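Subject: Re: [whitlock-neighbors] Bag fee at the Saturday-style market, and what to do with the drawer full

Hello all,

I meant to answer this a good while ago, but the garden got away from me in September and then the whole house had colds. Thank you to whoever got this going, it has been such a nice change from the parking thread!

Earlier on the list, somebody at the Flunura end of town wrote:

> Does anyone have a sensible way of storing plastic carrier bags? Ours
> live in one drawer and it no longer shuts. We are supposed to be
> switching to cloth before the fee comes in at the Fokby store, but I
> hate to throw out bags that still have some use in them. Also, do the
> thin ones go in the curbside bin or not? I get a different answer from
> everyone I ask.
> Thanks in advance.

Well, you are in good company with that drawer. I emptied mine onto the kitchen floor in October and found 260 of them, some tucked inside others, and a few from shops that closed before we moved to Whitlock. I kept 40 and even that feels like plenty for two people and a cat.

First the bin question. Please don't put them in curbside. They wrap around the sorting equipment and the whole line has to stop while somebody cuts them loose. The Fokby store has a collection box just inside the second set of doors, past the carts, and they take bread bags and produce bags as well, as long as they are clean and dry. Leave out anything crinkly like chip bags.

As for what to keep, I go by the handles. If both loops are sound, the bag stays, and if one has started to stretch thin it goes in the Fokby pile. The orange ones have held up well for me.

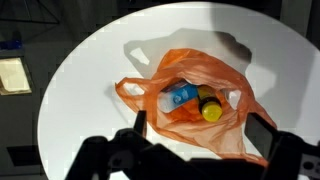
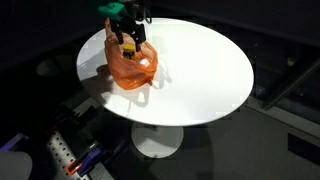
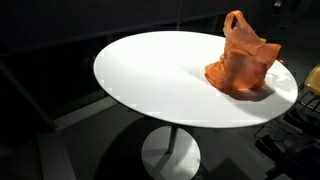
Thin orange carrier bags, the kind with loop handles.

STORING THEM

I have tried the tissue box, the cardboard tube, and the cloth sausage that my aunt used to sew (lovely, but you can never get just one out). What stuck was folding. Flatten the bag, fold it in thirds the long way, then roll it up from the bottom and tuck the handles around. It takes me 9 seconds now, which I admit I timed, and 24 of them stand up nicely in an old shoebox – a child can do it too, and mine used to fight over the job.

CLOTH BAGS

The trick is remembering them, and I am no expert there. I hang two on the front doorknob and keep one in the coat I wear most. If you would like to sew your own, the remnant table at Clustolora has had some very sturdy cotton lately, and a yard makes two with a bit left for the straps. Wash it first, mine shrank.

If anyone wants a boxful of folded bags for dog walks or a yard sale, just write me off list and I will leave them on the porch. Mornings before ten are best.

Warm wishes from the top of the hill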